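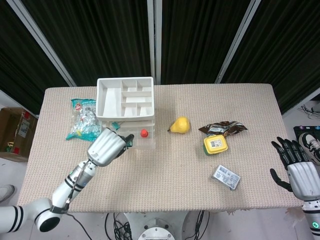

One reader wrote in after the last entry to ask whether a household of two needs a written system for its small belongings at all, given that a single drawer had served her family well for 17 years. The question deserves a considered reply.

It is the position of this blog that a drawer is sufficient until the day something must be found quickly. Our own review of the apartment on Skodanside began in January, following the loss of a spare mailbox key. The search occupied an entire evening. The key was eventually located inside a sewing tin, under a packet of Zevska buttons that had been purchased for a coat no longer owned.

The following arrangements have since been adopted. Items used every day are kept in open compartments, where they may be seen from a standing position. Items used less often are placed in closed drawers and labeled on the front edge. Anything without a known purpose is held in an envelope for up to 60 days and then discarded. Caps, lids and stoppers are stored with the container to which they belong, a rule that has been the most difficult to enforce.

Readers have also inquired about labels. The Dirkonora paper type was tried first and peeled in the kitchen. Plain masking tape and a permanent marker have proved adequate, although the handwriting in this household is not uniform and some entries have required clarification.

The sewing tin remains under review. It was a gift, and no decision will be made regarding its contents until after the holidays.

Filed under: Home, Order & Upkeep
2 comments
Last updated: December 11, 2023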